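My second month with the Cekside monitor

I held off writing this because the first week with any screen is useless for judging it. Everything looks good next to the one you just put out on the curb. I've had the Cekside on my desk since January, I use it every working day, and I think I know now what I like and what I don't.

The short background. My old monitor was a 24-inch that I bought used from Albane Guillot when she moved. It did fine until the backlight started to flicker when it warmed up. I put up with that for a while, then I didn't want to anymore. I do mostly spreadsheets and page layout for a small catalog company, with some photo sorting on the side. I don't play many games. I wanted a bigger screen, an IPS panel, a stand that goes up and down, and one cable to the laptop.

The Cekside has three of those four. The stand tilts and it goes up and down, but it doesn't turn to portrait, and I knew that going in. The one cable is where it let me down. It has a USB-C port and the port carries picture, but it only charges at a low rate, so my laptop loses battery slowly over a day of work. I ended up plugging in the laptop's own charger as well. The box says "USB-C with power" and gives the wattage in small print on the bottom. Read the small print.

Setup took a few minutes. The base screws on with a captive thumbscrew and the panel snaps on to the arm. There's a cable clip on the back that holds two cables if they are thin. My HDMI cable is a thick one and it pops out of the clip every time I move the screen, so I gave up and used a twist tie.

Out of the box the color was too blue. The default mode is called Vivid and I'd turn that off before you do anything else. Standard is better. The best one for me is the User mode with the blue pulled down a few steps and brightness at 39. I tried the sRGB mode too, and it looks right, but it locks the brightness, and it locks it too high for my room in the evening. 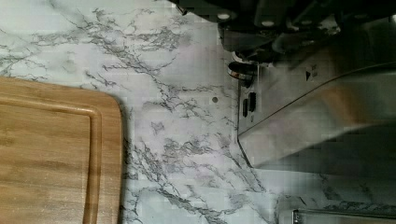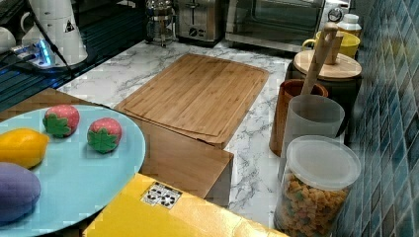

The panel is at its best with photos, and that was a nice change from the old one. On the old monitor the light blue of the plate came out close to gray, and the lemon and the yellow box looked like the same flat yellow. On the Cekside I can tell the plate is blue from across the room. Pale countertops are a good test as well, as any tint in the whites shows up right away, and in User mode I don't see one. Dark grays are weaker. Black things lose some of their edges, and if I raise the black level to get them back, the rest of the picture goes milky.

Contrast is what you would expect from IPS. With the lights on I don't notice. At night with a movie on, the bottom left corner glows a little. Rawan Daher came over to watch something and didn't see it until I pointed at it, and then she couldn't stop seeing it, so I'm sorry about that.

Text is sharp enough. I run it at normal scaling and I sit a bit farther back than I used to. Small gray text on white, the kind every accounting program seems to like, is easier to read than before. The coating is matte and has a faint sparkle on white pages that I saw for the first few days and don't see now.

The speakers are bad. They face backward, they have no low end, and they buzz on men's voices at anything over half volume. I use them for the chime that tells me I have mail. For everything else I've gone back to my Olatunji desk speakers, which are old and take up too much space but sound like speakers. The headphone jack on the monitor is clean, with no hiss, and it's on the left side where I can reach it.

The menu is run by five buttons under the right edge, all the same shape, and the power button is the last in the row. I have turned the screen off by accident more times than I want to admit. My fix was a dot of felt stuck on the power button so I can feel which one it is. A little joystick would have been better. The Clamuvex that Ismael Barros has at his office uses one and you learn it in a minute.

I did look at the Clamuvex before buying. It has better charging over USB-C and the stand turns. It also cost 800 when I checked, and I wasn't going to pay that for a spreadsheet screen. If you move a laptop in and out all day it may be worth it to you. Mine stays on the desk most of the time.

One problem I haven't solved: when the laptop wakes from sleep, the Cekside sometimes takes a long time to find the signal, and once or twice it didn't find it at all until I pulled the cable and put it back. Roxana Palomino has the same monitor and says hers stopped doing this after she turned off the automatic input search. I turned mine off last night. It woke up fine this morning, but it has done that before too, so I'll add a note to this post after I've had a few more weeks with it.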